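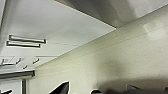 Vol. 3, No. 2

Stuslow Table Sorting Set – README

What this is. Pictures and notes from sorting packaged goods and kitchen plastics on tables, done in the shared rooms at Brendport. Boxes, packets, bowls, lids. Written up fast, sorry, will tidy later.

Contents
720 pictures
1,490 object notes (one line per object, plain text)
197 notes marked "unsure" – read these before you use the rest

Rooms
Names are in rooms.txt. Wokstead is the big room, Halvorsen the small one.

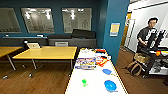
White table with packages and a blue bowl, teal wall behind.

Labels
Short everyday words only: box, packet, bowl, lid, cushion, bag, chair. Color goes first, then the thing. "Blue bowl", never "bowl (blue)". If print on a package can't be read, write "print unreadable" and move on. No guessing at what's inside.

Lid or plate – we argued over this one. If you can't tell, use "lid/plate". Sandrine Roussel went back through the April batch and fixed most of them. Batch 3 still has the old spelling in places.

Piles: one note for the pile, then one for each thing you can seperate by eye.

Tables
Tables get their own line, top color first.

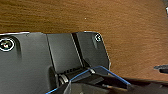 Wood tops go down as "brown wood" or "light wood", nothing fancier. Grain, specks and shine are left out of the notes unless they hide an object. White tops are just "white".

Known problems
Reflections in glass sometimes labeled as objects. Being removed.
Chair backs missed when they sit behind a table.
Two notes files have the columns swapped, see fixes.txt

Questions or corrections to Hélder Serrano. Put the picture number in the subject line please.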